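Zemdale Community Help > Home and hobbies > Puzzles and games

How high should a table be for doing big jigsaws standing up?

Asked in August, 3 answers

I've fallen head over heels for jigsaws this year and have just treated myself to my first 2000 piece one, a harbour with far too much sky. I can't wait to get stuck in! The trouble is my back. I did all the smaller ones on the dining table, standing up for most of it, as I can never reach the far corners sitting down, and by the end of an evening I was stiff from the neck to the waist.

The dining table is 80 cm high. I'm fairly tall and would like to keep standing, but I don't know whether to raise the table, buy something else or put the puzzle on a board and tilt it. We do still need to eat somewhere, so anything that lets me move the puzzle out of the way would be a bonus. The room is on the small side and the table sits under a window, with one ceiling light behind me.

Has anyone got a set-up they love? I don't mind a bit of simple DIY but I haven't got a workshop, only a drill and a handsaw that could do with replacing.

Answer 1 (marked as most helpful)

Oh, welcome to the big puzzles! Once you've done a 2000 you'll never look at a small box in quite the same way.

80 cm is too low for most adults to stand at for long. A dining table is made for sitting at, with your elbows somewhere near the top of it, and when you stand up your elbows go up with you and the table stays where it was. Kitchen worktops are higher, and even those are low for fine work if you're tall. For something small and fiddly like sorting pieces, you want the surface just under your bent elbow. Stand up straight in the shoes or slippers you'd normally wear, bend your arms to a right angle, and get someone to measure from the floor to your elbow. Take a few centimetres off and there's your height.

Mine came out at 107 cm, which sounded absurd and looked like a shop counter when I'd built it. I love it. I can do a whole evening of sky and still turn my head the next morning.

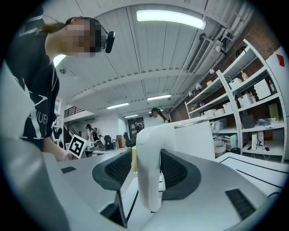

Leaning forward over the table, looking down.

The other half of it is depth. You can have the perfect height and still end up hanging over the thing if the far edge is out of reach. Before you buy or build anything, lay a tape across the finished size printed on the box and see if you can touch the far side with your feet flat and your tummy just resting on the edge. If you can't, you need to get to the puzzle from both sides, or be able to turn it round.

I turn mine. The puzzle lives on a sheet of thin ply with felt stuck on top, and under the ply are four felt pads, the sort you put on chair legs. It slides and spins with one hand – no fancy bearing needed. When I'm working on the top edge I spin the whole lot so the top edge is next to me. You do have to get used to seeing everything upside down, but I've come to think that's good for you. You stop looking at the picture and start looking at the shapes, and sky is all shapes anyway.

For the base I used a pair of Fesen trestles, the adjustable ones with pegs, and an old flush door. The door is 200 cm long so there's loads of room at each end for trays. Do check that the trestles lock properly at the top setting. I also put a strip of non-slip rug mat between the trestle and the door, as it wanted to creep every time I leaned on it.

For meals, the board slides off on to the top of a bookcase with a sheet over it. It takes two people, and it's worth agreeing who's going backwards before you lift.

Do tell us how the harbour goes! Start with the boats.

Answer 2

Bed risers. I put a set under an old Pagano table and it was the right height for me straight away. Make sure they're the cupped kind so the legs can't hop out, and don't do it with a glass table.

Answer 3

I agree with nearly all of the first answer, but please think about your light before you spend money on the height! With one ceiling light behind you, your own shadow falls right across the pieces, and you'll bend down to see them however tall the table is. I did that for years and blamed the table.

Get a lamp with a long arm and clamp it to one side, a little in front of you. Two is even better, one each side, so the shadows cancel out. I have a cheap daylight bulb in mine and it made such a difference with dark blues and greens. Under a window is lovely in the day but if the puzzle has a glossy finish you'll get glare in the afternoon, so a thin net curtain helps.

A few other things that have worked for me:

Sort into shallow trays and stack them. Baking trays are ideal, and you can hold one up close to your face, which saves a lot of stooping.

Prop the box lid up at eye level. I use a recipe stand on a pile of books.

Tilting is a real treat if you have a felt surface, but keep it gentle. On bare wood everything slides to the bottom and ends up on the carpet, where the dog is waiting.

Stand on something soft. A folded bath mat will do.

Change over now and then. I stand for the edges and the sorting, then perch on a bar stool for the slow bits.

We have a puzzle swap at the Hisham Rooms every Wednesday evening, by the way, and there are usually a couple of tall tables set up that you could try for size. Bring a finished one in a bag with an elastic band round the box and take home anything you fancy. The kettle's on from half past six and new faces are always very welcome.

Comment from the asker

Thank you all so much! Elbow measured, and the dining table is miles too low for me, so that explains a lot. I've got my eye on trestles and a door, and I'll come on Wednesday to try the tall tables first. Lamp ordered already. Does the felt need to be glued all over or only round the edges?

Reply from Answer 1

All over, spray glue, windows open. Smooth it from the middle outwards with a rolling pin and leave it overnight.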